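**Ticket 533: Image uploads to the Prernonix wiki fail or come out blank**

Status: closed
Opened: 2025-02-10
Affects: Trorumance upload plugin, all editors on the Mets server

**Report**

Since the plugin update, pictures added to a wiki page give "Upload incomplete" and the page saves with a grey box. Text edits save as normal. Same result in two browsers, logged in and logged out.

**Checks**

- Disk space on Mets: fine, 46 GB free.
- Folder permissions: unchanged since September.
- Server log: the upload returns code 200, so the file does arrive. The failure comes later, when the thumbnail is made.
- Turned off the thumbnail step and uploaded again. Full-size file displays.

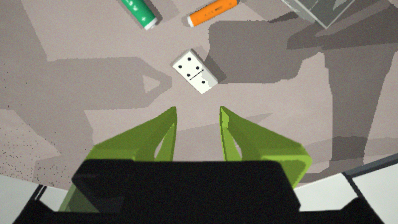 *Test upload 1, thumbnails off. Domino, four and one.*

**Cause**

The update moved the temporary folder to a path the thumbnail job can't write to. The job stops without an error and the plugin reports the whole upload as incomplete. The old path is still in the Prernier config file, line 9, but the new version ignores it.

**Fix**

1. Stop the thumbnail job.
2. Set the temporary folder in the plugin's own settings page. Don't use the config file.
3. Give the job's user write access to that folder.
4. Start the job and clear the page cache.

Thumbnails back on, second file uploaded:

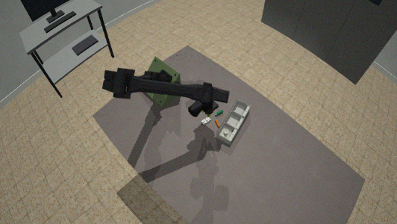 Thumbnails are now made at all three sizes and the "Upload incomplete" message has gone. I compared the small version with the original for colour, as an earlier ticket had greens turning yellow after resizing. The square plate under the black arm is the same green in both, so that fault hasn't come back. Old pages with a grey box need their pictures uploading again, as the failed thumbnails are not rebuilt.

**Still open**

The plugin should show the real error when it can't write to the folder. Raised separately with the plugin's maintainers. Closing this one.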